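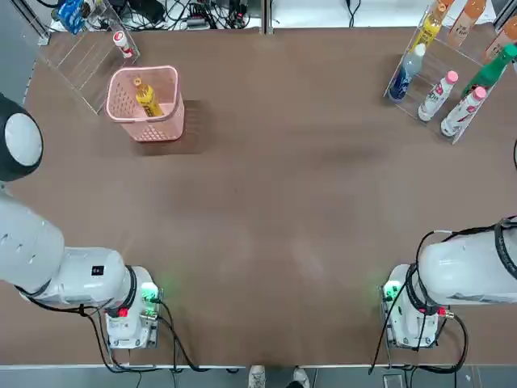 How often do we recheck zero on the two arms?

Every 200 running hours, and any time a base mount has been loosened or bumped.

March, Ultau cell. Rekha Mishra writing, started 9:40.

The hour counter on the left arm said 83 since the last check, so by the book we had plenty left. But Pankaj loosened the left mount yesterday to get at a connector, and that resets the clock as far as I'm concerned. I was glad of the excuse! This cell has been such a pleasure lately and I wanted to see how much it had wandered.

Order of work this morning:
Power down both arms, wait for the base lights to go out.
Left mount bolts, crosswise, two passes with the small torque wrench. One of the four took nearly a quarter turn.
Right mount bolts, same again. Didn't move.
Cables out from under both bases, wiped, laid back without crossing.
Power up, green on both sides, zero routine from the Drarnia menu, left arm first.

Left arm came back 5 counts off on the shoulder and spot on everywhere else. Right arm was clean. Five counts sounds like nothing, but at full reach we would see it at the basket rim, and I suspect it explains the rubbing Pankaj had been complaining about. New values saved under his name, old file kept next to them.

One thing on the Drarnia menu: it asks you to confirm twice, and the second prompt looks just like the first. I have been caught by that before. If the screen goes back to the arm list you are done, otherwise press again.
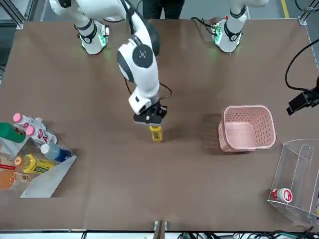
GRIPPER, RIGHT ARM

Test piece for the hold check is the yellow bottle with the black-and-white label, gripped upright a little above the table. I love this check. You close the fingers, stand back, and any slip in the pads shows up against the label edge.

Pads are the Nunier ones, on since around 3,000 cycles ago. There was a shiny patch on the inner face of one finger, so I cleaned both with alcohol and let them dry before closing on anything. Held for ten minutes with no creep that I could measure with the steel rule. Pads stay on for now – but order the next pair, we only have one set in the drawer and Yadav took forever with the last shipment.

Checked the thin cable that loops off the forearm too. It needs slack for the wrist at full turn and it has it, just. Last time somebody tied it down tight to make it look tidy (me) and the wrist faulted all afternoon. Leave the loop alone.

Finger opening was set a hair wide for my taste. Brought it in one step in the settings and reran the approach slowly with a hand on the stop button. Much nicer, the fingers come down either side of the bottle with even gaps.

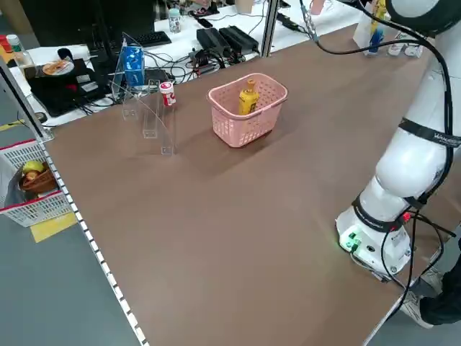 With the opening sorted I went on to the drop into the basket, at quarter speed and then at half. The rim is the tight spot. I raised the release point by one step and moved the approach a touch toward the middle, and the motion looks so much calmer now.

Still to do:
Mark the basket's position on the table with tape. We keep setting it back by eye.
Paint a witness line across each mount bolt, left side first.
Full speed run with Pankaj watching the left shoulder.
Copy the new zero file to the shared drive.

Pankaj, 14:20: copied the file. Read the left shoulder again after lunch and it matches Rekha's number. Tape is in the top drawer, I'll do the basket before the full speed run.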